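# Looking after the red arm at Genwood

26 March 2019

My name is Abdul-Rahman Boateng and I take care of the arm in our workshop at Genwood. Lensa Tamiru asked me to put some pictures on our page, so the people at Barrera who will set up the same cell in April can see how we keep ours. The job of the cell is towels and other soft cloth. This kind of work is gentle for the motors, but it is not so gentle for the fingers, because fibres get in everywhere.
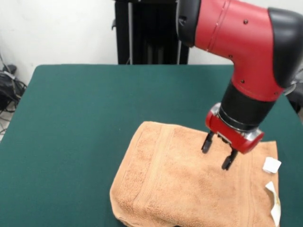
Before each session I open the fingers fully and check that both of them move without noise. Then I wipe the tips with a dry cloth and look for lint at the place where they enter the housing. In 14 weeks I had to change the tips only once. The old ones had become smooth and the cloth was slipping.

The screws of the gripper I check every second Monday. Please do not use too much force – one of my colleagues at Drokmont broke a screw head this way, and it took 19 days to get the new part.

The green cover of the work surface also needs some care. We brush it always in the same direction, and if the fabric moves we make it flat again before we start the arm. A fold of fabric can be picked up together with the towel, and then the arm stops with error 123. 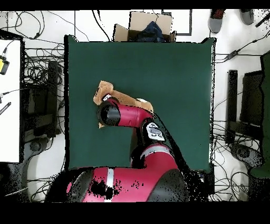 Cables are the part I worry about the most. When the wrist turns far to one side, the cable must have enough slack, but it should not catch on the arm when it comes back. I move every joint slowly by hand control to the end of its range and watch the cable the whole time. It takes me a quarter of an hour. At the end I write the result in the Lidance logbook, also when there is nothing to report.

Questions about the cell can go to Lensa or to me. The spare finger tips are in drawer 2, with the small hex keys.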